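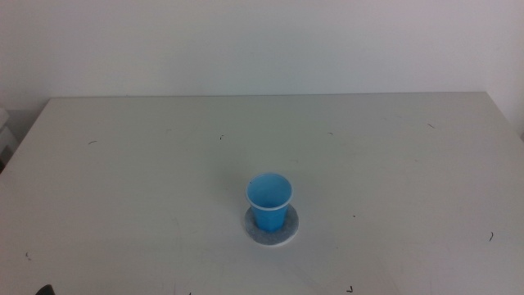
Blue cup on its coaster, the starting position for step 1.

How to set up the cup-placing task at a packing station

At Fulleck we teach new station leads with a cup and a coaster before they touch a real order. The Skistar arm learns the same way, and it's a great way to start - cheap, quick and hard to break!

1. Clear the table down to one cup and one coaster. Pick a cup color that stands out from the tabletop.

2. Set the coaster near the middle and stand the cup on it, open end up. Leave gray showing all the way around the base.

3. In the Skistar menu, choose Teach, then Place. Save the cup position first and the coaster second.

4. Run 30 cycles at low speed. If the cup lands over the rim of the coaster, save the coaster position again and repeat.

5. Switch to normal speed and run 44 more. Write any misses on the shift sheet.

What changes for your team

The Irport line used to need 2 people per shift just setting cups into gift boxes. Those same people now teach the arms, check the boxes and decide when a station stops. Many of them told us their wrists feel better, and I love how fast they've become at spotting a bad setup.

Plan time for this. Let everyone on the shift teach the task at least once, including the folks who say they'd rather not - they often ask the best questions. Anyone can press Stop at any time, without asking a lead.

Next: teaching the Asfaw lid tray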